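Why my width signal was lying to me

Sat 9 May

Since March I am writing a small tool which I call Willby. It reads the recordings from a hand-held gripper and produces, for every moment, two things: the pose of the hand and the opening between the fingers. The pose part I took mostly ready-made. The opening I wanted to do myself, because it looked easy.

It was not so easy. My first version found the edges of the two fingers and measured the gap in pixels. When the fingers are black and the table is light, this works nicely. But the shadow under a finger is also dark, and my edge detector liked the shadow very much. The gap came out too small by up to 20 pixels, and it jumped back when the hand moved up.

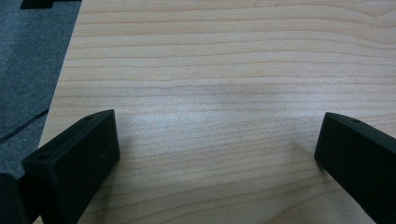

The second problem was the pose. Wood grain gives weak features, all similar to each other, and the tracker slides along the lines. I saw a drift of 28 mm in one recording, always in the same direction as the grain. For a planner which should later close the fingers on a small part, this is too much.

What I changed in Willby:

The edge search now runs only in a narrow band near the fingertips – the shadow is usually lower.
The width is filtered over 3 frames, with a median and no averaging.
Features on the tabletop get less weight than features beyond its border.

The last one helped the most. I am still not satisfied with fast rotations, and the calibration file from the Brornby branch must be converted by hand. I will write about this when I have cleaned the code.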